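Rorndale Community Laundry
Monthly safety check, dryer room and folding room
Date: Feb 6, 2024
Checked by: Bent Þorgeirsson
Copy to: Olumide Ogunleye

1. Lint filters, all dryers
OK. Filters were clean. Dryer 3 has a small tear in the mesh, please order new one.

2. Exhaust duct behind dryers
NOT OK. The clamp on dryer 4 is loose again. I tightened it by hand, but it needs a proper clamp. Same comment was written in November.

3. Fire extinguisher
OK. Seal is in place, needle in green. The cart was parked in front of it, I moved it.

4. Emergency exit
OK. Door opens fully. The light above it is weak.

5. Electrical cords and outlets
OK, with comment. The iron from Staseo has a cord with worn cover near the plug. I put it out of use and made a label.

6. Floor
NOT OK. Water under the sink, from the drain hose. Pietrzak was called and will come with a new hose.

7. Detergent storage
OK. Lids closed, labels can be read. The safety sheet for the Zarkari bleach is missing from the folder.

8. Folding surfaces
OK. No sharp edges and no pins left behind.

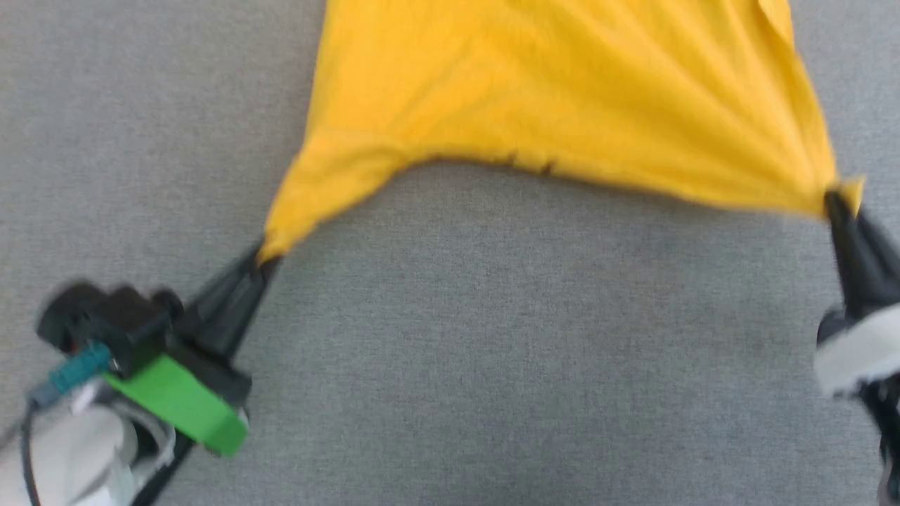
Points 2 and 6 must be closed before the next check. Dryer 4 stays off until the new clamp is on.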